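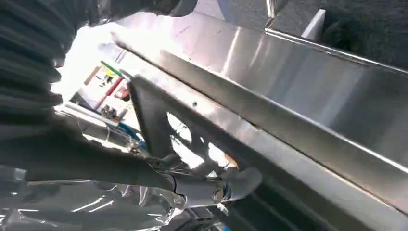 Teaching an Arm to Handle Large Plastic Parts: Hand Guiding and Remote Control

Project report by Roksolana Kravchuk, Trilok Garg and Corina Căpraru
Supervisor: Apostolos Chrysikopoulos

1. Task

Our group was asked to compare two ways of showing a robot arm how to do a job. In the first, a person holds the arm and moves it through the job. In the second, a person stands back and drives the arm with a hand controller. The job was the same both times: reach down, close the gripper on a long plastic part, lift it and set it on a raised surface.

We started in June with small blocks. Those were too easy, and both methods gave the same result. After that we moved to parts that are longer than the gripper is wide, which tip and swing if they are held in the wrong spot.

2. Setup

The wrist camera looks along the gripper, so the fingers are in view during a whole run. We saved the video together with the joint positions and the opening of the gripper. The remote control program is called Kendano and was written by last year's group. Umesh Rawat helped us get it running again and fixed the part that dropped the connection when the controller was idle.

The floor is gray carpet, with yellow-orange tape for the layout. We used the corner of the tape as a reference when we put things back between runs. At low reach the gripper passes over open carpet with the tape ahead of it, and the operator can use the tape line to judge direction. Depth is harder. Trilok found it easier to stop, look at the arm itself and then go on.

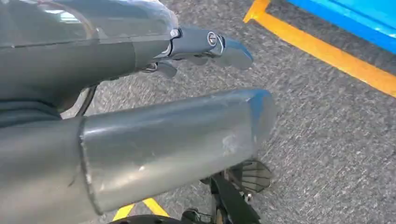

3. Hand guiding

Hand guiding was quick to learn. A new person could finish a run after one try. The problem was that hands and sleeves got into the camera view, and we had to throw out those runs. The arm is also heavy to turn at the wrist, so the path often had a small jerk in it just before the gripper closed. We kept 300 runs from this part.

4. Remote control

Remote control was slower at first. Corina needed most of an afternoon before she could line up the fingers with an edge without bumping it. Once she had the feel for it, her paths were smoother than any of the hand-guided ones. We kept 1539 runs here.

The black frame was the hardest part to pick up. It is long and has raised edges and slots, and the operator has to choose a place where the fingers can close on it. We agreed to grip it near one end and keep the wrist slow while the far end was in the air. If the frame turned in the fingers, the operator was told to set it down and start over - we did not want the arm to learn a bad save.
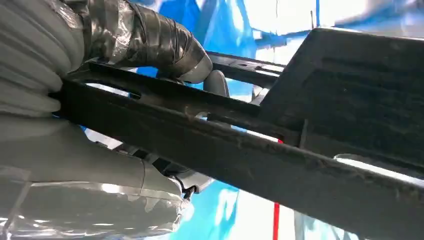 Westach, 2022-12-15

Final notes. The saved runs have been copied to the Bitimano server in two folders, one for each method. File names begin with the initials of the operator. Runs marked "x" were stopped early and should be left out of training.

For the next group we suggest using remote control for the long parts and hand guiding only for rough first paths. The controller needs a finer speed setting near contact. We would also add a second camera on a stand, set to the side, to help with depth. Roksolana has the wiring notes and will pass them on.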